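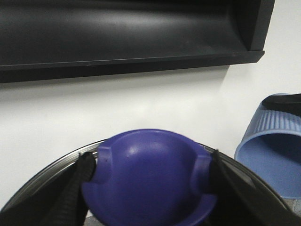
Purple, my favourite colour in any kitchen.

Moved back to Holley in September and I've been thinking ever since about my grandmother's lentil soup, bless her. She never wrote a word of it down!
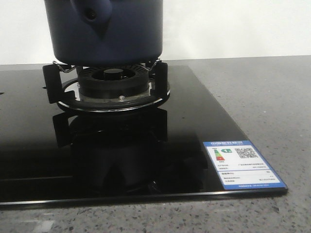

Navy pot on the gas.

My cousin Defne swears it was 3 onions, cooked slow until they're the colour of honey (I'd have said two, but she was the favourite).
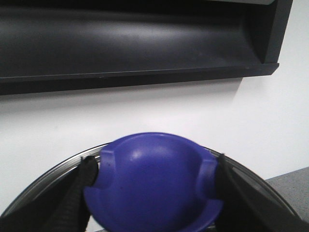 Then cumin, and lemon right at the end, never before.
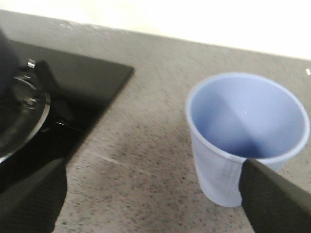 If your nan had a version, please tell me, I'd love to hear it.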